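Inicio | Cuadernos | Equipamiento | Compras | Contacto

Cuaderno de taller – Planificación de equipamiento, febrero

Se retoma la previsión de gasto para la célula bimanual. Gorazd Gashi solicita que la partida de manos quede separada de la de brazos, dado que los plazos de entrega de Dervishi y de Jedgate no coinciden. La tarea de referencia sigue siendo el manejo de bolsa de plástico fino con las dos manos.

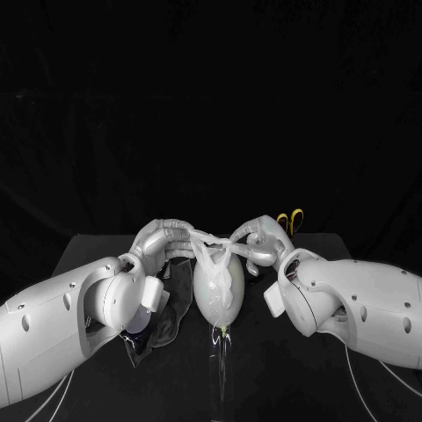
Partidas pendientes

Manos de repuesto: Dervishi ofrece 15 semanas de plazo; Jedgate, 18, con portes incluidos. Se pedirá a ambos la oferta por escrito.
Consumibles: bolsas de Plastinus, 266 euros por lote. Se propone adquirir 4 lotes con cargo al capítulo de fungibles – no al de inversión.
Cableado: los cables blancos bajan sueltos desde los brazos hasta la mesa. Solicitar presupuesto de canaleta y bridas.

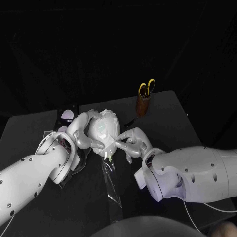 Radomir Atanasov estima que la superficie de trabajo debería sustituirse en el mismo ejercicio, por un tablero de una sola pieza. Queda por confirmar si Drerari admite facturarlo junto con la bancada. En caso contrario se tramitará como compra menor.

Pendiente de firma de Beat Auer. Revisar el importe de la garantía ampliada antes de remitir el expediente.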